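Caderno da oficina
2024-11-02

Cadeira Aster, segunda versão. Travessas do encosto, vapor e moldes.

Retomo no ponto em que ficou a folha anterior. As travessas de freixo estavam cortadas e aplainadas, com o comprimento bruto de 725 mm, e faltava vergá-las. O Amândio Caldeira trouxe o molde novo, feito em camadas de contraplacado coladas, com o raio um pouco mais fechado do que o primeiro. A Solange Vasseur tinha desenhado a curva no fim de agosto e pedido que o molde saísse mais apertado do que o desenho, para compensar o que a madeira abre depois de solta. Concordei na altura e continuo a concordar, mas o valor da compensação foi escolhido a olho e convém ficar escrito que foi.

A madeira é o lote que veio da Nuttall. Fio direito na maior parte, seca ao ar. Separei as peças em que o fio foge para a aresta e deixei-as para as travessas de baixo, que são direitas. Quem pegar neste lote depois de mim: as peças marcadas a giz azul na ponta são as boas, as que não têm marca ainda não foram vistas.

Caixa de vapor: a mesma do ano passado, tampa nova. A tampa antiga empenou e já não vedava no canto de baixo. Troquei também a mangueira e pus a caixa ligeiramente inclinada para trás, com o furo de escoamento no ponto mais baixo. Antes a água ficava parada no fundo e as peças de baixo saíam manchadas. Os varões onde assentam as travessas são agora de faia. Os de ferro deixavam riscas pretas no freixo e foram para a caixa da sucata.
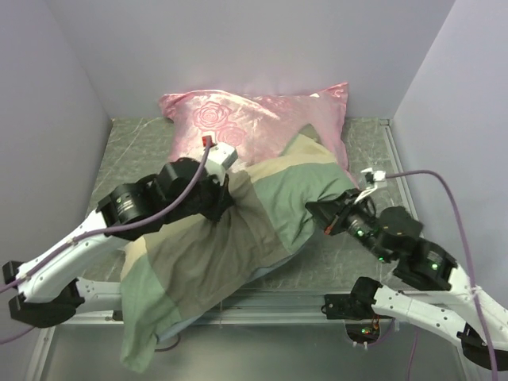 O tempo de vapor conta a partir do momento em que sai vapor franco pelo furo, e não desde que se liga a caldeira. Já houve confusão com isto no caderno anterior, nas folhas da Lorraine Birkett, em que os tempos parecem muito longos e só batem certo se incluírem o aquecimento. Quando ela voltar pergunto-lhe e emendo a tabela.

Vergámos sete travessas. O Amândio ao molde, eu à caixa. A fita de aço com os topos de madeira funciona bem, mas os topos têm de ficar justos ao comprimento da peça. Na primeira havia folga e a face de fora abriu uma lasca junto ao meio. Meti um calço de chapa entre o topo e a madeira e nas seguintes não voltou a acontecer. A folga que causou isto era de 2 mm, medida com a peça já arrefecida.

Notas sobre a ordem dos gestos, que da outra vez não ficaram escritas:
Molde preso à bancada antes de abrir a caixa.
Grampos abertos à medida e pousados do lado direito do molde.
Luvas secas. Há um par novo na gaveta de baixo.
Peça da caixa para a fita, topo encostado, grampo ao centro.
Puxar os dois lados ao mesmo tempo, sem parar a meio.
Fechar as pontas e só depois apertar o grampo do centro até ao fim.
Deixar quieto.

A quarta travessa ficou torcida. Apertei a ponta esquerda antes de a face estar encostada ao molde e ela rodou. Dá para usar como amostra de acabamento. Está escrito na própria peça, a lápis.

O rasgo que fizemos no molde para enfiar a garra do grampo é estreito demais. Entra, mas à justa, e com a madeira quente não há vagar para acertar com ele. O Amândio leva o molde para alargar. Pedi-lhe que arredondasse a aresta de dentro, que está a marcar a peça.

Enquanto as travessas descansavam passei às pernas de trás. As caixas para as espigas estavam abertas à máquina, na Tronent, e precisavam de ser limpas nos cantos. O formão de trabalho tinha uma boca na ponta. Levei-o à roda, refiz o bisel e acabei na pedra de 3000. Não fui mais longe, para limpar freixo chega. A pedra está cavada ao meio e precisa de ser rectificada antes de servir para ferros de plaina largos.

A serra de fita da Tronent continua a fugir para a esquerda em cortes altos. Limpei os guias, confirmei a tensão, troquei a lâmina. Melhorou com a lâmina nova, mas não desapareceu. O Clive Entwistle acha que o volante de cima está desalinhado e quer desmontá-lo. Prefiro acabar primeiro as pernas, que já estão riscadas, e deixar-lhe depois a máquina o tempo que for preciso. Fica combinado assim, a menos que alguém se oponha nesta folha.
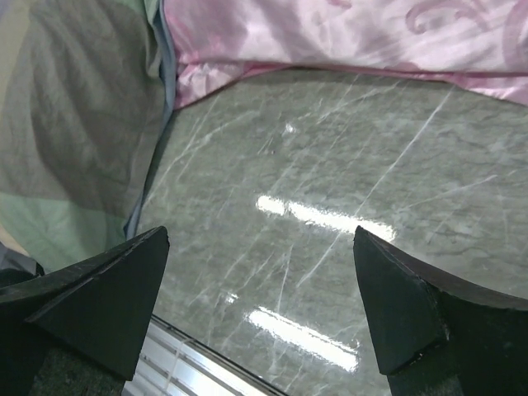
Porque é que as espigas das travessas se cortam só depois de vergar?

Cortadas antes, as espigas empenam com o vapor e o ombro deixa de ficar na posição certa, visto que a curva final varia um pouco de peça para peça. Com a travessa já seca e estável, marca-se o ombro directamente a partir das pernas montadas em seco e corta-se à medida.

Para marcar os ombros usamos o gabarito da Jade Pilkington, o que tem o encosto regulável. Está pendurado atrás da porta. O parafuso do encosto tem a rosca moída e solta-se se não for bem apertado, por isso verifico com o esquadro a cada peça. A substituir quando houver parafuso do mesmo passo.

Cola. Fiz três provas com a Kulus em restos do mesmo freixo, juntas de espiga curtas, com folgas diferentes. A mais justa, que entrava com pancada de maço, raspou a cola toda para o fundo e partiu pela linha de cola com pouco esforço. A que entrava à mão, com algum atrito, partiu pela madeira. A folgada aguentou mais do que eu esperava, mas não a quero numa cadeira. Fica a regra que já se sabia: a espiga deve entrar à mão e não cair quando se vira a peça ao contrário. Os restos estão atados com fio na prateleira por cima do compressor, com a indicação de cada folga.

O tempo aberto da Kulus é curto com a oficina aquecida. Para a colagem do encosto inteiro vão ser precisas duas pessoas, uma de cada lado, e a montagem em seco feita imediatamente antes. Se houver só uma pessoa, colar em duas fases: primeiro as travessas à perna esquerda, com a direita montada em seco para manter o esquadro, e a direita depois.

Cavilhas: o plano dizia espiga cega simples. A Solange perguntou se não se devia cavilhar a travessa de cima, que é por onde toda a gente pega na cadeira. Parece-me bem. Cavilha de carvalho, rachada e não torneada, com o furo da espiga ligeiramente puxado para o ombro. Fiz uma amostra e o ombro fechou sem grampo. Desloquei demais o furo na segunda e a cavilha rachou na ponta, de modo que é preciso afilar mais a ponta ou deslocar menos. Vou experimentar afilar.

Acabamento. Passei óleo em metade da travessa torcida e deixei a outra metade com sabão. O óleo puxa o freixo para amarelo, mais do que eu queria. O sabão deixa-o claro mas levanta o pelo da madeira, e é preciso lixar entre demãos. Falta ver as duas metades à luz da manhã, que a da oficina engana. A Lorraine prefere o sabão para as pernas e óleo só no assento, por causa do desgaste. Se misturarmos os dois, a diferença de cor tem de parecer de propósito, e com o assento da mesma madeira não sei se parece. Talvez o assento em cerejeira. Há uma prancha no fundo, atrás das portas velhas, que chega para um assento e provavelmente para dois se a emenda for bem escolhida.
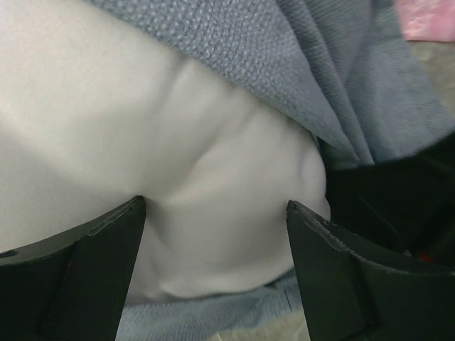 Tecido branco com malha azul-acinzentada por cima.

Assento: não avanço antes de haver decisão quanto à madeira. A escavação faz-se com a enxó pequena e depois com a plaina curva. O ferro da plaina curva está em bom estado, mas a cunha salta. Fiz uma cunha nova de faia com o ângulo copiado da antiga e salta da mesma maneira, portanto o defeito está na caixa. Vi com um bocado de papel que a cunha só encosta de um lado. Raspar a face direita aos poucos, com o formão, e ir experimentando. Não usar lima.

Medidas corrigidas do desenho: a perna de trás perde um pouco na ponta de cima, que estava comprida e batia na curva da última travessa. A Solange actualiza a folha grande. Até lá vale a régua de riscar que está na bancada da janela, a que tem os traços a lápis vermelho. A outra régua, de traços pretos, é da primeira versão e já enganou o Clive uma vez. Risquei-a de ponta a ponta e escrevi ANTIGA nos dois lados.

Vapor, outra vez: a água da caldeira tem de ser despejada no fim de cada dia. Ficou ferrugem no fundo e saiu na primeira descarga, com uma mancha alaranjada no topo de uma das travessas. Sai no corte da espiga, felizmente. O funil está junto ao lava-mãos.

Por fazer:
Alargar o rasgo do molde e quebrar a aresta (Amândio).
Rectificar a pedra de 3000.
Parafuso do gabarito.
Medir a abertura das travessas depois de soltas e anotar ao lado do raio do molde, para deixarmos de escolher a compensação a olho.
Volante da serra, quando as pernas estiverem prontas (Clive).
Cavilhas com ponta mais afilada, outra amostra.
Perguntar à Nuttall se ainda têm freixo do mesmo lote. Se não tiverem, guardar as peças de giz azul só para travessas curvas.

As travessas ficam nos moldes de secagem, com as pontas atadas, longe do aquecedor. Não lhes mexer antes de segunda-feira.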